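25/09/2019

Aunt's funeral is two days behind us and I finally have a quiet evening, so I'm going to write down what I can before it all runs together. I've been the one answering the phone, and I keep telling people the same few things about her: born in Senesside, married in Senesside, worked at the Cormier mill office until they closed it, moved to Zutbridge and complained about Zutbridge for the rest of her life (while refusing every chance to leave it). That is more or less what went in the paper too. We had 700 words and I used every one of them, and I still left out the singing.

She sang in the car, in the checkout line, through the whole of any movie with a song in it. My cousin wanted it in the notice and I said we'd never fit it, and then I spent two lines on the mill's bowling league. I don't know what I was thinking. I was tired, I suppose, and the bowling league had sent such a pretty wreath.
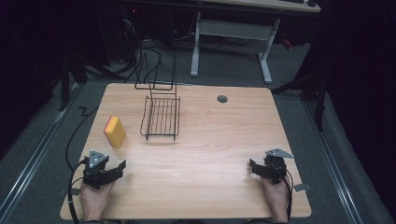
The service

It was at the little chapel on the hill road, and the parking was as bad as she always said it was. More people came than we'd planned for, and I was glad of it, though the back row had to stand. The minister hadn't met her more than a handful of times but he had plainly listened to us, because he told the story of the flooded wedding cake and he told it right, with the pause in the right place. I laughed out loud and then I couldn't stop crying, and my sister passed me one of those awful scratchy tissues from the bottom of her purse. We sang the two hymns she'd written down for us in February. The second one is pitched much too high for anybody over forty and I'm sure she knew that when she picked it!

Her old Mundino record player was up front beside the flowers. My cousin had carried it all the way from the apartment with a blanket around it, and we played one side of one record while everyone filed out. It skipped, same as it always has, right at the start of the second verse, and I saw my uncle tap his foot to bring it back around.
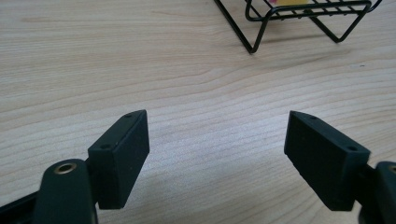 My sister told me over the coffee that the flowers should have been yellow, that our aunt had said yellow more than once and never could stand a white lily. I said I didn't remember that. She said well, I hadn't been the one taking her to the garden center all those years, and of course she's right, I wasn't. We let it go after that, and she cut me a piece of the lemon cake without my asking, so I think we're fine. I would like to put something yellow out there in the spring all the same.

The lunch afterward ran long. The cousins from Senesside had a 30 mile drive ahead of them and kept putting on their coats and then sitting down again to tell one more. I heard the one about the borrowed canoe from three different people and it ended differently each time. I ought to write to all of them and ask for their versions while they're fresh, and maybe put them together in a folder for the kids, who only knew her after her knees went and have no idea she ever set foot in a canoe.
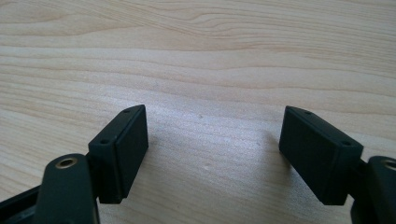

Did I say enough when it was my turn to speak? I said what I could get out, and I said thank you to her in front of everyone, and I believe that was the part I'd have been sorry to miss.

I had a whole page written and I read maybe half. The bit about her teaching me to drive in the mill parking lot I skipped completely because I could feel my voice going. I'll copy it in here another night. She had me parallel park between two shopping carts and she made me do it over until dark, and then we went for pie, and she told my mother we'd been at the library.

Thank-you cards next. I have the guest book here and some of the handwriting is beyond me, so I'll have to call around. The mill people need one together, and the chapel, and the lady downstairs who took in all those casseroles and kept a list of whose dish was whose, bless her.

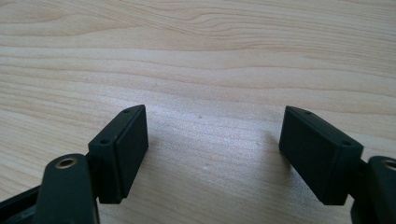 My uncle called just after supper and said he'd read the notice again and it was a good one, only I had the year wrong for the move to Zutbridge, they'd gone up a year earlier than that, in the snow, with the cat in a hatbox. I told him I'd ask the paper about running a correction. He said no, leave it, she used to get that year wrong herself. We stayed on the line a good while after that without saying a whole lot. He's going to come for dinner once he's eaten his way through the casseroles, and I need to remember to dig out her pot roast recipe before then, I think it's in the blue tin with the buttons.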